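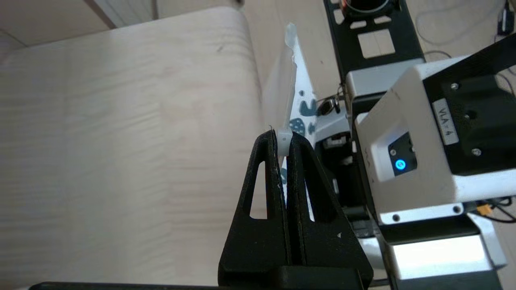 Official statements addressed to a diaspora are usually read by two audiences, and the Trirberg case shows how the interests of the two can diverge. Between February and the close of the study period, the foreign ministry at Trirberg repeatedly assured its nationals in Danville that a tariff dispute would have no bearing on their residency or employment. The dispute itself was narrow in scope. It concerned semi-finished plastic goods, and the disagreement turned on whether items were to be entered as raw stock or as finished parts. A translucent, frosted white strip such as the one held upright between two black fingers in Figure 2 gives some sense of how modest the contested class of goods could look, set against the language used at ministry briefings. Residents in Danville nevertheless followed the matter closely, as Hollmann, the principal importer, was also a significant employer within the community.

Figure 2. Translucent plastic strip, held upright.

4.2 Reassurance and its reception

The Gukar corpus contains 2273 items, comprising ministry releases, consular notices, community newsletters and transcripts of call-in radio. Of these, 115 were coded as direct reassurance, defined as any passage in which an official speaker denied or minimised an adverse effect on nationals living abroad. A further 88 were coded as rebuttal, in which the speaker attributed concern to inaccurate reporting. The two categories were treated as exclusive, and passages containing both elements were assigned according to the main clause.

Reassurance and rebuttal were received differently. Community newsletters tended to reprint reassurance in full, often beside practical notices on permit renewal and the hours of the consular counter. Rebuttal was seldom reprinted. Where it did appear, it was generally paraphrased, and the reference to foreign media was dropped. Editors seem to have regarded quarrels over coverage as a matter for the capital – an attitude consistent with the preference for local subjects noted in Section 3.

Timing also had an effect. Notices released after the evening bulletin in Danville were rarely discussed on air before the following afternoon, by which point callers had often formed a view from other sources. In 10 cases the consulate issued a second notice repeating the first with minor changes in wording. Callers remarked on these changes and, in several transcripts, took them as signs that the ministry's position had shifted. The corpus contains no evidence that any such shift was intended.

4.3 Limits of the material

Private correspondence between the consulate and Hollmann was not available to this study, and the firm's internal notices to staff are represented only where a newsletter quoted them. Radio transcripts under-represent callers who spoke neither of the two broadcast languages. Younger residents, whose discussion took place largely in closed messaging groups, are almost absent. The findings should therefore be read as an account of public and semi-public speech, with household opinion left to the interview work reported in Section 5.

Previous section Contents Next section References

Publications > Working Papers > Diplomacy and Diaspora > Section 4

Print this page E-mail this page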